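What I learned from the evening course on smart contracts

4 October 2026 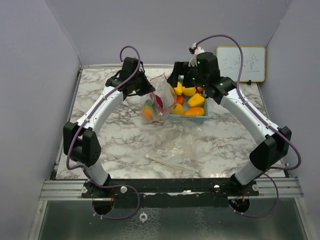
I signed up for the Verkis course back in July, mostly because my sister-in-law kept asking me at family dinners what a blockchain was for and I kept changing the subject. I've held a little crypto for years (very little, please don't get excited on my behalf) and I could do the hand-waving version, the one with the shared ledger and all the computers agreeing with each other, but I'd never written a line of the stuff. So I paid my deposit, bought a new notebook and turned up for the first of 14 evenings. The first thing we were taught was escrow, which is two sides reaching for the same pot of money with neither able to grab it alone, a bit like a pair of white robot arms leaning in over one marble-patterned table with a single blue basket between them. One of them has to be told it may go first, and the telling is the whole job of the contract.

Several of you wrote in after the last newsletter asking whether the course was worth it, so I'm giving it the long item this month. The short version is yes, with grumbles.

Our tutor was Wim Van den Broek, who used to write settlement software for a bank and has the patience you'd expect from someone who spent years waiting for other people's systems to reply. He doesn't own any coins at all. He told us so on the first evening and a man near the window looked really quite let down. Wim's view is that you learn faster if you aren't checking a price on your phone every ten minutes, and he asked us to keep the word "moon" out of the classroom unless we meant the one in the sky.

We worked on Tresix the whole way through, a test network where the coins are free and worth nothing. You ask a web page for some, it gives you some, and off you go. I can't tell you how relaxing this is! I broke my first contract so badly that it swallowed every token I'd sent it and had no way of giving them back, because I'd written the bit that takes money in and gone home before writing the bit that lets it out. On a real network that would have been the end of it. There's no helpline. Wim put it up on the big screen (with my permission) and we spent a good half hour on it, and I've since been told I was the most useful student of the term.

If you've never seen one, a smart contract is a small program that sits on the network and does what it says when somebody pokes it. Ours were mostly dull and I mean that kindly. We did an escrow, then a raffle, then a sort of shared kitty for a group of flatmates where everyone pays in and any spending needs a majority. The raffle was much harder than the other two. Getting a random number out of a computer when every other computer has to come up with the same answer is a proper headache, and my first attempt used the time of the block, so whoever ran the block could nudge the result. Wim let me present it to the whole room before he asked who'd like to win.

The evening on fees was the one I'd been dreading and it ended up being my favourite. Every instruction costs something to run, so a sloppy contract costs people money every time they use it. We were each given the same badly written program and told to make it cheaper. Mine came down by a respectable amount. Then Remzi Sönmez, who sat next to me and drives for a bakery most mornings, got his down to almost nothing by throwing out a loop that I'd been lovingly tidying. He'd noticed the contract was going through a whole list of members to find out how many there were, when it could just keep a running number. I'd read that loop so many times I'd stopped seeing it.

Remzi and I ended up doing our final project together. It's called Raltov, for no reason except that it was free, and it handles deposits for people lending each other tools. You want to borrow my hedge trimmer, you put a deposit in the contract, you bring the trimmer back, we both press a button and you get your deposit. Easy. Then you start thinking about what happens if I never press my button. Or you bring it back broken. Or you say you brought it back and I say you didn't, and the contract has no way of looking in my shed.

That last one kept us going for weeks. The network knows what's on the network and nothing else. If you want it to know about a hedge trimmer, someone has to tell it, and then you're trusting that someone, and a good chunk of the romance goes out of the thing. Wim calls this the point where people either lose interest or get interested, and the class did thin out a little that week, though there was also a football match on.

We settled on a third person, picked by both sides at the start, who can break a tie. There's a time limit as well: if neither the lender nor the tie-breaker has done anything after six days, the deposit goes back to the borrower. Remzi thought that was hard on lenders. I thought a lender who can't press a button in six days doesn't deserve a hedge trimmer. We argued about it on the bus and he still brings it up.

The whole thing came to 3376 lines once you add in the tests, and most of it is tests. I'd never written a test in my life before this and now I find myself wanting to write them for the dishwasher. The contract itself is tiny, you could print it and stick it on the fridge. Wim says that's the right way round and that he gets nervous when he sees it the other way.

Now the grumbles.

The setup evening was a mess. We all had different laptops, half of them refused to install the tools, and the handout was for an older version, so the commands it gave were wrong in places. If you're thinking of the next round, ask for the new handout before you come and try the install at home. I lost a whole session to it and so did the woman behind me, and she'd come a long way.

I'd also have liked more on security. We got one evening, and it was the best attended of the lot. We looked at a contract that paid you out before it wrote down that you'd been paid, so you could ask again while it was still busy paying you, and again, and again. It's such a small mistake! Two lines in the wrong order. I went home and checked Raltov, and we had the lines in the right order, and I'd love to say that was on purpose.

And there was nothing at all on tax, which I know isn't programming, but it's what everyone wanted to ask about in the break. Wim just said to keep records of everything and speak to somebody qualified, then went to get his coffee.

The book he recommended is by Vlček and it's a bit of a brick. Start with chapter 5, which covers how transactions are signed, and go back to the beginning afterwards if you still feel like it. I read it in order and nearly gave up in the history section. My copy is full of pencil and a little soup, but you're welcome to borrow it (no deposit required, before anyone asks).

Would I use any of this in real life? I've been turning that over. The tool lending would run perfectly well on a sheet of paper between neighbours who like each other. Where I can see a point is with people who don't know each other and haven't got a third party they'd both accept, and there are more of those situations than I'd thought, though fewer than the man near the window would like. I'm keener on it than I was in July and also a lot more careful, and my own small pile of coins has stayed exactly where it was. My sister-in-law got her explanation in the end, with the salt and pepper playing the two parties and the gravy boat as the contract. She asked why they didn't just use a bank. We're having her round again next month and I'm working on it.

The next round starts after the new year and there are still places. You don't need to have programmed before, but it helps if you've at least fought with a spreadsheet. Bring a charger, as there's only one row of sockets and the early arrivals get it. Reply to this newsletter if you'd like me to pass your name on to Wim, and if anyone wants to try borrowing an imaginary hedge trimmer on Tresix, Remzi and I need testers. We'll send you the link and a few worthless coins.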